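Polymer Markets Update

Contract terms for recycled polypropylene

Osis has revised its standard contract terms for recycled polypropylene pellets shipped from the Bedthorpe terminal. The new terms take effect in May and apply to all orders of 500 metric tons or more. Existing agreements will run to their stated end dates without change.

Under the revised terms, payment is due 30 days after the bill of lading is issued. Buyers who previously held longer credit periods should contact their account office before placing new orders. Prices will continue to be set monthly against the published regional average, with separate adjustments for color and melt flow. 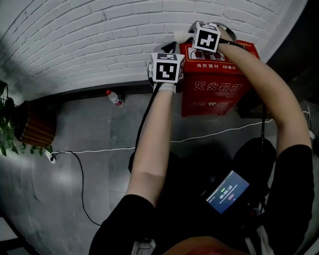
Freight and storage at Bedthorpe

Stevens will remain the inland carrier for Bedthorpe cargoes. Free storage at the terminal will be limited to six days, after which a daily charge applies to each container. Requests for an extension must reach the terminal office before the free period ends.

Farkitach resin imports

Farkitach has notified members that its second import line will be closed for maintenance through the end of the month. The company expects to handle 55 containers a week during this period and will give priority to cargoes already in transit. Members with open bookings should confirm their arrival dates in writing. Revised loading schedules will be sent with the next issue.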